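Zunus to open new paint and varnish store in Tumenthorpe in September

TUMENTHORPE. Zunus, the family company known for its water-based paints and wood varnishes, announces that it will open a new store in Tumenthorpe in September. It will be the second store of the company, after the one in Cilleck, and it will have twice the floor space of the first.

The new store is located on the ground floor of the former Chow printing house, near the bus station. The building stayed empty for six years. During the renovation the company kept the old brick walls and the large windows on the street side, and it replaced the heating and all the lighting.

"Many of our customers in Tumenthorpe have been driving to Cilleck for a single can of varnish," says Naveen Dhillon, managing director of Zunus. "They asked us for a long time to come closer to them. We are very happy that we can finally do it, and we thank them for their patience."

In the store, customers will find the full range of wall paints, floor varnishes and garden furniture oils. A mixing counter will prepare any color from a sample that the customer brings, such as a piece of fabric or an old tile. The smallest quantity that can be mixed is a test pot of 100 milliliters.
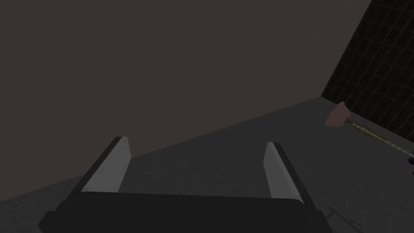
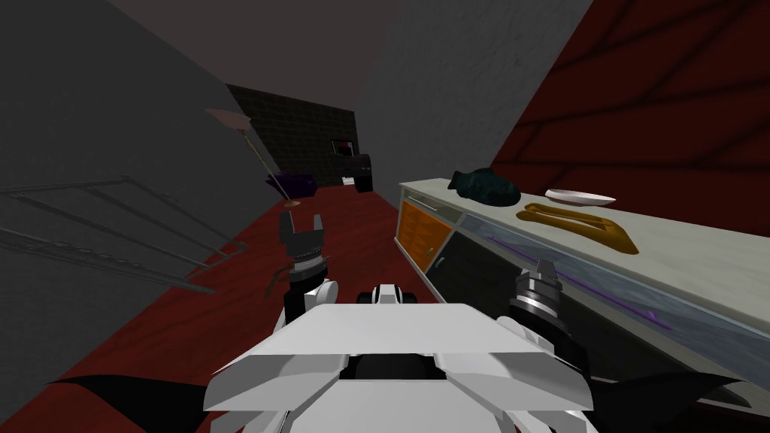 Page last changed: September, 12:40 p.m.

Zunus will employ 12 people in Tumenthorpe. Most of them are from the town or from the villages near it, and two of them will move from the Cilleck store to help the new team in the first months. The company is still looking for a person for the mixing counter. Experience with color is welcome, but training will be given.

In the opening week, every customer who brings back empty paint cans of any brand will receive a discount on the next purchase. The cans must be clean and dry, with the lid separate. Zunus started the same service in Cilleck and would like to continue it in both stores for the whole year.

Free evening courses on painting doors and window frames will also be offered. They start at 6 p.m. and places must be reserved at the store counter.

The Cilleck store will keep its present address and its opening hours. Orders that were already placed there can be collected in Tumenthorpe after the opening, if the customer informs the staff in advance.

Contact for the press: Naveen Dhillon, Zunus, Cilleck office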